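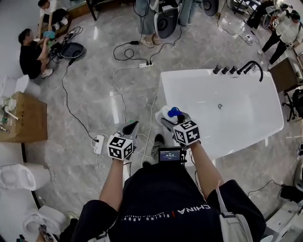
Sun 5 July — handheld grippers, bathroom fittings

Long one today, so I'm getting this down before I forget the lot. The tub is our main station now and I'm pretty happy with that. The flat rim gives you somewhere to work over, and the basin is big enough that a dropped part stays put (I dropped plenty).

Marker cubes: reprinted the patterns on matte paper for the Vusow pair and re-ran the calibration. Left side came good first go. Right side drifted again, 3 mm by the end of a run, and I reckon it's the cube mount flexing when I squeeze hard. Tried a shim, got it down to 2. Nighat Jafri wants to redo the bracket in a stiffer filament — go for it, the file's in the Joubert folder, and please don't touch the hole spacing!

Running total is 393 clips. The November goal is 3,000, so we need to get quicker at resets.

Grip notes: smooth curved plastic is still the worst. The jaws want to roll it instead of holding it, and if I come in at an angle it's hopeless. Coming straight down over the rim is much better. Might glue some of that thin rubber on the tips and see.

Cables are a pain. Tape them to the floor before the next session, and label which power strip is for the chargers.

Still to do: email Hivgate for spare jaws, copy today's cards to the Clinard drive, trim the dud clips.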